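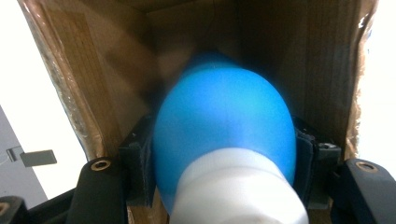 One participant in last term's session objected that small parts need no packing standard at all, on the grounds that a lost item can be replaced for less than the cost of the time spent recording it. The objection is a fair one and these notes begin with it. It holds for a single item. It does not hold for a storeroom that issues 3000 items in a term and must answer for each of them to the departments that paid for them.

Unit 4: Receiving, Packing and Storing Small Goods
Todthorpe Certificate in Stores Practice

1. Purpose of the unit

Students completing this unit should be able to receive a mixed delivery, check it against the order, select a suitable container for each class of goods, and enter the goods in the stock record. Unit 3 (Purchase Orders and Delivery Notes) is assumed.

2. Receiving

Goods are checked against the order before they are checked against the delivery note. A delivery note states what the supplier believes was sent; the order states what the storeroom agreed to pay for. Where the two differ, the difference is written on both copies and the goods are held in the receiving area until the purchasing office replies.

Cartons that show damage are opened in the presence of the driver where this is possible. Where it is not, the note is signed "received unexamined."

3. Choice of container

Corrugated cardboard is the usual container for light goods. It stacks well when full and poorly when half full, and it loses much of its strength in damp air. Rubber goods should be kept out of direct sunlight and away from heating pipes, and should not be pressed out of shape by heavier items placed on top of them. Goods with a nozzle, valve or thread are packed so that the fitting bears no weight.

Mixed cartons are permitted only if every item appears on the carton label. At the Grasenside storeroom, used as the case study for this unit, an audit of 40 mixed cartons found 19 with labels that did not match their contents. In most of these the label had been correct when written and had not been changed after later withdrawals.

4. The stock record

Each entry gives the item, quantity, shelf location, month of receipt and initials of the receiver. Corrections are made by a single line through the error, with the correct figure beside it. Students should compare the Haslinger card method with the Vivosbridge ledger method (Reading B) and be prepared to state which is better suited to a storeroom with several issuing staff.

5. Written work

Submit a report of no more than 2000 words on the receiving procedure of a storeroom known to you. Reports are due at the end of April.

Related items
Unit 3: Purchase Orders and Delivery Notes
Unit 5: Shelf Layout and Stock Rotation
Reading B: Cards and Ledgers Compared
Sample Audit Sheet, Grasenside

Comments

storesclerk_m: Is the reading list included in the word limit for the report?

Course office: The reading list is excluded. Footnotes are counted.

T. evening group: Section 2 would be clearer with a copy of a marked-up delivery note. Ours at work has no space for differences and we write them on the back.

baylis4: The link to Reading B opens Reading A for me.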